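Home - Jobs - Take Part - News - Contact

Posted in June by Liliana Morelli

Night Clerk Wanted, Malter Medical Library

The Malter Medical Library in Kirkby is looking for a night clerk. You would sit at the front desk from 10 p.m. until the morning shift wanders in, check books out to tired nursing students, and keep the second-floor radiator from being used as a sandwich warmer. The pay is $200 a night, four nights a week, with a meal break you may take at the desk or, if you are feeling social, at the other desk.

The library holds 2000 bound journals that no one has scanned and a good many that someone scanned badly. Part of the job is finding out which are which. You will also re-shelve the surgery section, where readers have strong views on where things belong and share them by leaving books on the floor. 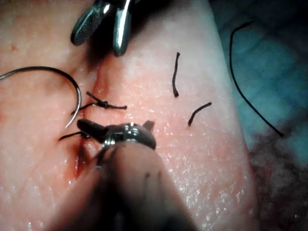

We don't ask for a library degree. We ask that you can alphabetize after midnight, lift a 40-pound box, and tell a first-year student that the building is closing without starting a debate. Some knowledge of medical words helps - the last clerk filed "Hernia" under travel, and we let it stand for longer than we should have.

The night clerk reports to Ginevra Tedesco, who runs circulation and answers email in full sentences. She works days, so the two of you will mostly get to know each other through sticky notes. Parking is free in the Onuoha Street lot after 6 p.m. The Futholm bus stops outside, though its last run leaves well before you do.

To apply, send a resume and one paragraph on how you stay awake to Ginevra at the circulation desk. Paper is fine. Please don't call at night - there is no one here to pick up, and fixing that is why we are hiring.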